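Cernis Upper Body Kit: Semester Evaluation Report
Fulvio Morelli
Service Robotics Project, final version (mostly)

1. What we were asked to do

The department has the Cernis kit on a trial license until the end of term and wanted to know if it's worth buying. Kit = torso, two arms, two five-finger hands, head unit, and the Predwood control software. My part was the drawer and handle tasks in the mock patient room. The other half of the group did walking routes with the Mancuso base, seperate report.

2. Setup

Unboxing to first motion took two afternoons. Most of that was software. The Predwood installer wants a specific driver version and doesn't tell you which one until it fails. Manual says see appendix C, there is no appendix C.

Hands calibrated fine. Head needs a recalibration every time you power cycle, takes a few minutes, gets old fast.

Teleop is through the Rekwood gloves (included). Good fit on medium hands, bad on small ones. Thumb tracking drifts.

3. Task set

Medical cart, five wave-front drawers with a groove handle plus one full-width drawer on top. Keyed lock on the top drawer. Subtasks: reach and hover, hook fingers in the groove, pull, push closed, reach to side basket without touching the IV pole. We logged 1,679 attempts in total, and after throwing out the ones with dropped packets or operator error we kept 1,229.
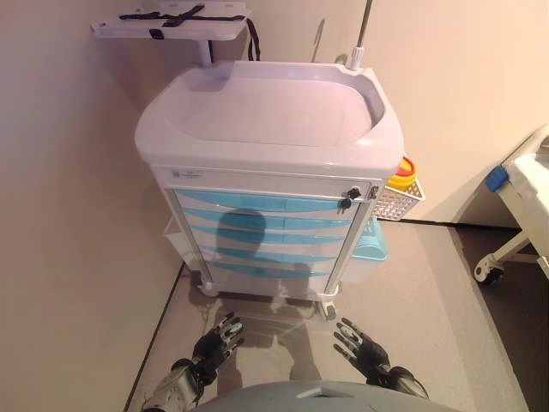 Groove handles are harder than bar handles. The fingers have to go in at an angle and curl, and the kit's default grasp library has nothing for that, only power grasp, pinch and a flat push. I wrote a hook grasp from scratch. Took a week. The scripting side is decent once you find the right page in the docs — joint limits are clearly listed and the simulator refuses anything silly.

4. Results, short version

Of the 1,229 kept attempts, 413 were with the stock grasps and the rest with my hook grasp. Stock grasps mostly slid off the groove. Hook grasp was clearly better on the upper drawers, less so on the bottom one, where the arm runs out of comfortable reach and the elbow locks. Full table is in the shared folder, I ran out of time to format it for this.

Closing drawers: easy with either. Flat push works.

Keys: did not get anywhere. Fingertips are too wide for a small key and there's no force readout at the tip. Skip this if you're picking next semester's tasks.

Shadows were a problem too. With the overhead light behind the robot its own shadow lands on the drawer fronts and the handle detector loses the groove. We changed the light position for the last 50 attempts and detection got steadier but thats too few to say much.

5. Support

Wrote to Cernis support three times. First answer same day, useful. Second took over a week. Third one was a link to the manual page I had quoted in my question.

6. Buy or not

For a teaching lab, yes, with conditions. Arms are solid, hands survived a whole semester of students. Ask for the fingertip force option in the quote, and get a second set of gloves in small. I would not pay for the Predwood premium tier — the extra grasps in it are more pinch variants.

To do before handover: upload hook grasp script, label the calibration files, return the spare wrist cable to the cabinet in the mock room.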